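Deposit deduction for countertop etching, how do you depreciate?
Property Managers Board > Move-outs and Deposits

ebrekke_pm
Tenant out after 45 months. Move-in report lists no damage to the kitchen island. Move-out report lists three dull rings near the sink. Refinishing quote from Flumeck is $769, one visit. Owner wants the full amount taken from the deposit, which is $2000. I say it should be prorated. What useful life are you assigning to a polished surface?

kutis_lettings
Depends on your lease wording. Ours has a schedule attached: paint three years, carpet seven, stone and tile not depreciated. We charge the refinish in full if the move-in report is signed by the tenant.

vitale_e
Disagree with Kutis. The slab may not depreciate on your schedule, but the polish is a finish and it wears. If you refinish between tenancies anyway, that interval is your useful life. I use ten years and deduct the remaining share.

ebrekke_pm
Move-in report is signed, but the only surface photo attached to it is a general one. 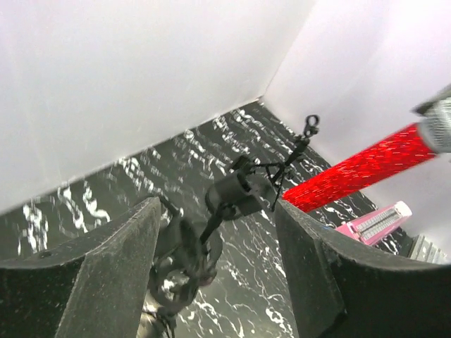

Black surface with white veining.

kutis_lettings
That supports the pattern and the gloss. It does nothing for the area by the sink. You need the same spot at both dates, same angle, with a light held low. Etching does not show under overhead light.

telen_rentals
Was the tenant given care instructions? We lost one of these in small claims over that. The lease said "keep in good condition" and the judge wanted to know where it said no vinegar or citrus cleaner. Now there is a one-page sheet with the keys, initialed.

ebrekke_pm
No sheet. Lease has a general care clause only.

vitale_e
Then prorate and itemize. On ten years, 45 months used leaves 75 of 120, so $480.63 on your quote. Attach the quote and both reports. Check your state deadline for the itemized statement before you argue with the owner any further, a late statement can cost you the whole deduction.
Ermanno Vitale

kutis_lettings
Ten years is a number you picked. I would still send the full amount and let the tenant dispute it.

vitale_e
So is "not depreciated." Mine comes with a refinish history I can hand to a judge.

ebrekke_pm
Sending the prorated figure. Owner can cover the difference. Will ask Benedetti for a second quote, Flumeck has a minimum charge built in.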